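Teach It by Hand, They Say

If you have sat through a sales talk on robots this year, you have heard the pitch. Programming is finished. You show the machine what you want, either by pushing its arm around yourself or by steering it from across the room with a pair of handles, and after enough tries it does the job alone. Nemer, which started taking orders for its teaching kit in September, puts it in four words on the box: "Show it. Leave it."

I have no quarrel with the first half of that.

Showing is easy to learn. I got the hang of the hand controllers before lunch, and I am clumsy with anything that has more than one button. Squeeze the trigger and the fingers close, turn your wrist and the gripper turns with it. Oliwia Tomaszewski, who ran the session at Jatora, has been teaching picking-up jobs this way since spring, and she is so quick that she hardly seems to think about it. She recorded 767 tries at one household pickup task before anybody let the arm run by itself. The brochure mentions "a handful of demonstrations." That is a big hand.

Her log was the most useful thing I saw all day. It has a column for who was driving, a column for the time of day and a column headed "threw out," and that last one fills up fast. A try gets thrown out if the driver hesitates, or bumps something, or goes back for a second grab when the first would have done. Tomaszewski says the arm copies bad manners as faithfully as good ones. One of her early drivers had a habit of dipping the gripper a little before each reach, like a golfer wiggling the club, and the trained arm dipped too. Taking the dip out meant recording that driver's share again.

So there is labor in this, and it is skilled labor, and I would like to see it priced. Aaltonen's quote for a similar setup lists the arm, the mount, the controllers and two days of training. It has no line at all for the person who stands there doing the task over and over. When I asked, I was told that "existing staff can contribute during quiet periods." I would like to visit the workplace that has quiet periods of that length.

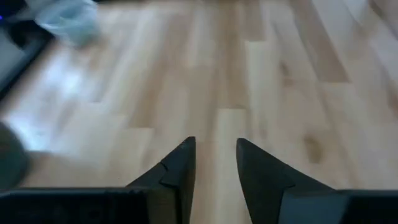

Floor work is where my doubts are strongest, and it is also what everybody wants to sell us, tidying being the chore that people will pay to be rid of. A driver standing in the room knows where the floor ends and the shine on it begins. The wrist camera gets pale planks with a bluish-white glare across the left side, and a crumpled light blue bag up ahead that is see-through and blurred by the motion. A thin bag like that has no fixed shape to learn. Drop it again and it is a new object, so I want to know how many of the tries used a fresh crumple, at what hour, under which lights. Tomaszewski had answers to that. Two of the sales people I asked did not understand the question.

Wultden will be showing its own version on Thu 10 October, and I plan to go. My request, which I have sent ahead, is simple: let a visitor bring the object and put it on the floor, leave the blinds open, and run the arm 16 times with all hands off the controllers. Then show us the misses along with the hits. They have replied that the demonstration "follows a set program." I will report back in the next issue.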